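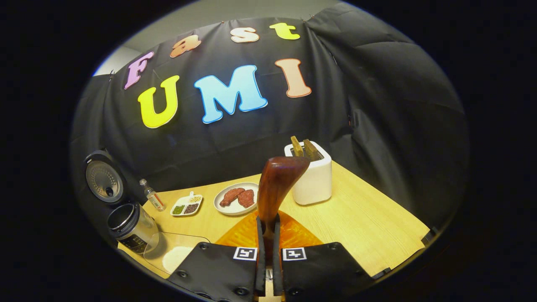 The kitchen table set, with the toaster at the back and a handle held in the gripper.

Posted in: Clubs & Young People, Press Releases

MASTTHORPE STUDENTS TAKE THEIR KITCHEN ROBOT PROJECT TO THE ILTAR CHALLENGE

Mastthorpe, 07/07/2024

Hello from the Ulto club! I'm Heino Luik, I run the robotics evenings at Mastthorpe College, and I'm very happy (and a bit short of sleep) to announce that our students have been accepted for this year's Iltar Challenge with their kitchen handling project.

If you haven't come across it, Iltar is a competition for student teams who want to teach a robot arm an everyday job. You don't get to pick the job until fairly late on. The organisers send round a list, the teams argue over it, and then everybody goes away and collects their own demonstrations. We went for the kitchen table. I'd been quietly hoping for folding towels, but I was outvoted by people who were mostly hungry at the time.

So since March we've been doing demonstrations. A student takes the hand-held gripper, does the task slowly and properly with their own hand on the grip, and the camera on the tool records it. Then they put everything back and do it again, with the plate moved over a bit or the toaster turned. Then somebody else has a go, as we want more than one person's habits in there. My own habits, I'm told, include hovering over the toaster for ages while I make up my mind.

We now have 3,135 recordings that we're happy to train on. There were a lot more that we threw away, and I'd like to say a proper thank you to the students who sat and went through them. It's a dull job, it's dark outside for half of it, and they still turned up the following week.

The club has 11 members this year, our biggest group so far. Some came in from the electronics course and knew their way round a soldering iron already. Others had never written a line of code, and two of those are now the ones I go to when the training run falls over. I love that about this project! You can be useful on your first evening just by picking things up and putting them down carefully, and then you start wondering what the computer does with it all, and before long you're asking to borrow the key.

Handles have been our big headache. A plate more or less stays where you left it, but a long curved handle wants to roll in the fingers, and if your grip is a little bit off at the start then the far end is miles off when you get to where you're going. We spent most of the spring on that one problem. We tried gripping lower down, we tried going in more slowly, and we had one very long evening about the angle of the wrist which I don't think any of us wants to repeat. Gripping lower down won, if you're interested.

Kęstutis Sepp, our team captain for the competition, gave me this to pass on: "I thought the coding would be the hard bit. The hard bit is doing the same ordinary thing again and again without getting lazy with it. You can see it in the recordings when somebody's tired, and the robot copies that as well. We've got a rule now that you stop and have a biscuit."

I should mention Kütt, the workshop supplies firm on the ring road, who are paying for our travel and have let us use their delivery van for the kit. They asked for nothing back except a talk for their staff, and Kęstutis has very kindly agreed to give it (he doesn't know yet that they'd like it at breakfast time).

At the competition each team gets 60 minutes to set up and is then marked out of 100, with points for finishing the task and points for not knocking anything over on the way. We practise with a kitchen timer. Our setting-up still runs over, mainly down to cables, and that's what the next few sessions are for.

Before we go we're holding an open evening at the college, and I'd really like people to come. You can try the gripper yourself, have a look through some of the recordings and ask the students anything you want. Families are welcome, younger brothers and sisters too, though the little ones will need a grown-up with them at the table. Local reporters can talk to the team on the night, or come to an ordinary club session if that's easier, just let me know first so I can find you a chair.

To arrange a visit, or if you're a student at the college and fancy joining us in the autumn, ask for Heino Luik at the Mastthorpe College front desk. If I'm not about, leave a note for the Ulto club and one of us will ring you back.

Shares: 60 | Comments: 11

We use cookies to remember your settings and see which pages get read. Accept all / Manage choices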